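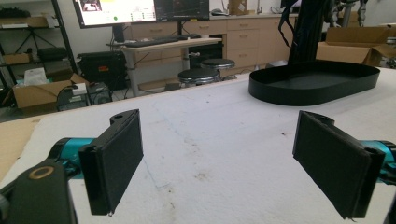
By Omolara Iyamu | August | 1,238 shares | 3 comments

Workroom walk-through: bench, desk and floor

I use this list for the shared workroom at Tralimano before the week gets going. It takes one person and a pen. Mark each line OK, FIX or N/A and write a comment if it's FIX.

BENCH

1. Top covering flat, no lifted edges. OK.
2. Covering clean. FIX. Brownish stains in several spots on the white. They are marks on the surface only as far as I can tell, but it goes on the replacement list. Budget is $135 for new covering.
3. Strip under the covering on the left side not sticking out where a sleeve can catch. OK, but check it again next time.
4. Guide line readable. FIX. The blue line across the middle is faint. Redraw after the covering is changed, not before.
5. Trays emptied at end of day. OK. Black oval tray is empty.
6. Straps on stands hang clear of the work area. OK. The strap on the tall black stand is behind the tray.

DESK

7. Monitors off or locked when the room is unattended. Both screens were on. Ask who is using the desk before you mark this one.
8. Keyboard on the desk, no drinks near it. OK.
9. Computer tower on the floor has space at the vents. Comment: keep open boxes away from it. I would like it raised off the floor as well.

FLOOR AND STORAGE

10. Stools pushed in. FIX. The two round ones were out in front of the cabinets. Move them to the end of the row so the drawers can open.
11. Equipment cases off the floor. FIX. Black case with the red label is beside the desk. It should go on the shelving.
12. Open boxes closed, unpacked or flattened. FIX. There is an open one on the floor with something white in it and a large one behind the tray. Write a name on any box you want kept.
13. Nothing heavy on top of cabinets. OK, one small cardboard box. Move it to a shelf anyway if there is room.
14. Shelving load under 350 lb per unit. OK.

Fixes are due by Wednesday. Items 10 and 12 can be done on the spot. Initial the sheet and leave it in the drawer.

COMMENTS (3)

haruna_b
We have had stains like that on our bench too. Dish soap and cold water got most of them out. Try it before you spend the money.

T. Fleltar
Number 11 should say who moves the case. On our sheet it goes to whoever signed it out.

Omolara Iyamu
Good point, I'll add a line for that.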